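Kokel Drying Log

Version 4. Maintained by Keith Dobson and Severin Zwahlen, with a great deal of complaining from both.

What this is

A table of moisture readings taken in houses that had been flooded by their own plumbing. Burst supply lines, failed water heaters, one upstairs bathtub whose owner went to answer the phone. Each row is one reading at one spot in one house, from the first visit until the crew packed up the fans. There are 36 houses in this release. River flooding and storm water are not included, and neither are roofs.

We started the log at Kokel because every drying job ended in the same argument: the homeowner wanted the fans gone, the adjuster wanted them gone sooner, and the person who had to put the floor back wanted them left until Christmas. Writing the numbers down in one place seemed cheaper than shouting. We still shout, but now there's a spreadsheet open while we do it.

What's in the folder

readings.csv holds the readings. houses.csv has one line per house, with the decade it was built, the kind of foundation and what leaked. rooms.csv ties the two together. notes.txt is whatever the crew typed on site, with names and addresses taken out and the spelling left in.

Columns in readings.csv

house_id: a short code. It means nothing. Please stop writing to ask what it means.

room: kitchen, bath, hall, bedroom, basement, other. "Other" includes one organ loft.

material: drywall, softwood, hardwood, subfloor, concrete, plaster. Where a wall turned out to be two materials in a trench coat, we recorded the outer one.

height_in: inches above the finished floor. A zero means the floor itself.

reading: the number on the meter. Wood readings are percent moisture content. Drywall, plaster and concrete readings are on the meter's relative scale, which runs to 100 and shouldn't be averaged with the wood. Someone will do it anyway.

hours: hours since the water was shut off, going by the homeowner. Homeowners are optimists.

equipment: fans, dehumidifier, both, none. 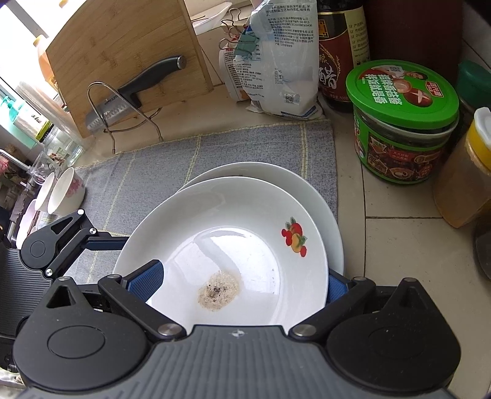
Kitchens

Kitchens are the messiest part of the log and deserve their own warning. Water gets under the base cabinets, stays there, and the meter can't reach it without pulling the toe kick. Some owners let us pull it. Others had just paid for the cabinets and stood in front of them. Rows where the toe kick came off have toekick set to 1 in rooms.csv. A blank means it stayed on, or that the crew forgot to say, and we can't tell you which.

Kitchen readings are also interrupted more than any others. People keep cooking. One family ran a stockpot through most of a drying job, and you can see it in the humidity notes if you know where dinner falls.

How the readings were taken

Pin meters on wood, pinless on everything else. The crew marked each spot with painter's tape on the first visit and came back to the same tape. If the tape fell off, they made their best guess and put a T in the flag column. Zyanya Tlapale went through every T row in July and dropped the ones that made no sense. She kept a list of the dropped rows and will read it aloud if asked.

Meters were checked against a reference block each morning. In 13 rows the block check was skipped, and those carry a C flag. The readings look fine to us, but so did the bathtub.

Known problems

Basements are thin. Most of our customers live on slabs.

The Villaseñor house was entered twice, once by each of two people who both thought they were helping. The duplicate is gone from this version. If you have version 3, you have it twice.

Hardwood readings above 90 are typing errors. We found the ones we could find.

Plaster is nearly all from one street, laid by what must have been one man with strong opinions about thickness.

Using it

Fine for plotting drying curves, teaching new technicians and settling bets about subfloor. Please don't use it to decide that a particular wall is dry. Put a meter on the wall.

It has nothing to say about mold. Vangelis Antoniadis has asked us to add mold three times, and we have told him that he is welcome to go and count it.

Loading

Any spreadsheet program will open the files. They are plain comma-separated text, UTF-8 — the ñ in notes.txt is meant to be there, so if yours looks like a small accident, check your import settings. The Gamow scripts in the tools folder draw one chart per room. They were written in an evening and look it.

License and credit

Free to use and share with credit to the Kokel Drying Log. If you sell something built on it, Leopoldo Lozano would like to hear how you managed that.

Changes

Version 4: duplicate house removed, T rows reviewed, toekick column added.
Version 3: concrete split from plaster.
Version 2: hours column corrected for two houses where the clock had been wrong.
Version 1: best forgotten.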